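Comment on prend soin d'un bras robot

Rubrique « Les machines expliquées », pour les lecteurs à partir de 8 ans

Un robot, cela ne mange pas et cela ne dort pas. Pourtant il faut s'en occuper, un peu comme d'un vélo que l'on utilise tous les jours. À l'atelier Jokance, nous avons un bras robot qui apprend à travailler dans une cuisine. Nous l'appelons Heleseo. Je vais vous expliquer comment nous le préparons le matin et ce que nous faisons quand quelque chose ne marche pas bien.

D'abord, regardez votre propre bras. Vous avez une épaule, un coude et un poignet. Ce sont des articulations, c'est-à-dire des endroits où le bras peut se plier ou tourner. Heleseo a 7 articulations. Dans chacune se trouve un petit moteur, et à côté du moteur il y a un capteur. Le capteur mesure de combien l'articulation a tourné. Sans lui, le robot ne saurait pas où se trouve sa main.

Le matin, avant d'allumer, on fait le tour de la machine. On regarde si les câbles ne sont pas pincés ou usés. Un câble de robot doit avoir assez de longueur pour suivre tous les mouvements. S'il est trop court, il tire, et un jour il se casse à l'intérieur, là où l'œil ne voit rien. S'il est trop long, il s'accroche partout. On vérifie aussi les vis du poignet avec une petite clé. Les moteurs font des vibrations, et les vibrations desserrent les vis très lentement.

Ensuite on allume, et tout le monde recule. Sur le sol, une ligne jaune montre jusqu'où le bras peut aller. Il y a aussi un gros bouton rouge – le bouton d'arrêt d'urgence. Quand on appuie dessus, le bras s'arrête. Nous l'essayons chaque matin, même si nous n'en avons pas eu besoin la veille.

Après vient le réglage de la pince. Une pince à deux doigts est une main très simple. Elle sait s'ouvrir et se fermer, et il faut lui apprendre avec quelle force. Un gobelet en plastique est un bon objet pour s'exercer, parce qu'il ne se brise pas comme un verre. On fait descendre la pince lentement, on regarde si les doigts arrivent au bon endroit, puis on corrige un peu le programme. On recommence 10 fois avec le même réglage. Si le résultat change d'une fois à l'autre, on cherche la cause avant de continuer.
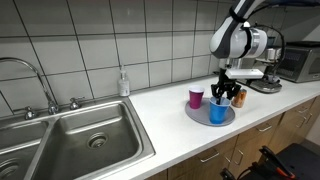

Pourquoi le robot doit-il retrouver sa position de départ chaque matin ?

Le robot calcule tous ses mouvements à partir d'un point connu, que l'on appelle le point zéro. Si ce point est faux de 2 millimètres, tous les gestes seront faux aussi, et la pince se fermera à côté de l'objet.

Quand une pince travaille beaucoup, ses doigts s'usent. Le bout des doigts est couvert d'une matière qui accroche, un peu comme la semelle de vos chaussures de sport. Avec le temps elle devient lisse et les objets glissent. Chez nous, on contrôle les doigts toutes les 300 heures de travail. Pour les changer, on coupe le courant, on enlève les vieux, on nettoie bien la place et on visse les nouveaux. Puis on doit refaire le réglage de la force, car des doigts neufs tiennent mieux que des doigts usés.

Et si le bras fait un bruit bizarre ? On l'arrête et on écoute articulation par articulation, en les faisant bouger une seule à la fois. En octobre, Heleseo grinçait quand il tournait le poignet. C'était une vis un peu sortie, qui frottait contre le capot. La réparation a été courte, mais trouver la vis nous a pris toute une matinée.

Tout ce que l'on fait est écrit dans un cahier : l'heure, le problème, la pièce changée. Le soir, on remet le bras dans sa position de repos, on coupe le courant et on essuie la pince avec un chiffon doux.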